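Notebook, Hallis line project, 10 Feb 2023

Pouch handling again. Whole session on the zip.

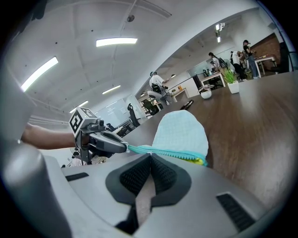 ## What we were doing

Closing the pale blue pouches with the hand-held grippers, one in each hand. Right gripper on the fabric, left one on the end of the zip tape. The aim is still to get enough clean runs for Ekovex to train the packing arm on the closing step, which is the one the packers at Makris complain about most and the one the arm is worst at.

40 runs planned for the day, 40 done, 9 thrown out. Reasons for the nine, as logged:

- tape slipped out of the left jaw (most of them)
- pouch folded over on itself before the pull started
- operator stopped halfway to ask a question (mine, twice)

## Notes on the grip

The mesh pads hold the fabric well if you pinch low, close to the zip. Pinch higher and the body of the pouch stretches while the tape stays where it is. Oľga Bednárik found this in her first few goes and I should have written it down then.

Pull along the line of the zip. Lifting the left hand even slightly makes the slider bind. By hand you correct for this without noticing, with a finger behind the tape. The gripper has no finger to spare, so the pouch has to be held at the right angle from the start.

Try next: a short fabric tab on the tape end. Orevon could sew these in at the supplier stage. Need a price before mentioning it to Makris.

## Talk with the packers

Oľga packed at Makris for three years before moving to us and she rang two of her old shift on Thursday. Writing it down while I remember it.

They close 145 pouches an hour at the moment on a normal shift. Sore thumbs by the afternoon, and worse in July when the holiday orders come in. They would be glad to lose the zip. What they don't want is to lose the checking that goes with it. When you close a pouch yourself you feel a missing insert or a bad seam, and it goes in the reject bin before anyone has to say anything. If the arm closes it, somebody has to look at it afterwards, and the present plan has one person watching 3 stations.

Second point was about pace. At the moment the bench sets its own speed and people cover for each other. With the arm in the middle, whoever is feeding it has to keep up with it. They asked whether they could slow it down themselves. I said I thought so. Checked the draft spec later and only the shift lead has that setting. Needs to change, have written to Hallis.

Pay grade for the feeding job is still not settled. Outside our part, but they will ask again and we should have an answer or say plainly that we haven't.

## To do

- Retake the nine, low pinch only
- Add "bad seam" and "missing insert" pouches to the next batch so the arm has to reject something
- Speed control at the station, chase Hallis on Monday
- Ask if two of the packers can come in and do a session with the grippers. Their hands know the job better than ours
- New pads for the left gripper, ask Ekovex whether they have spares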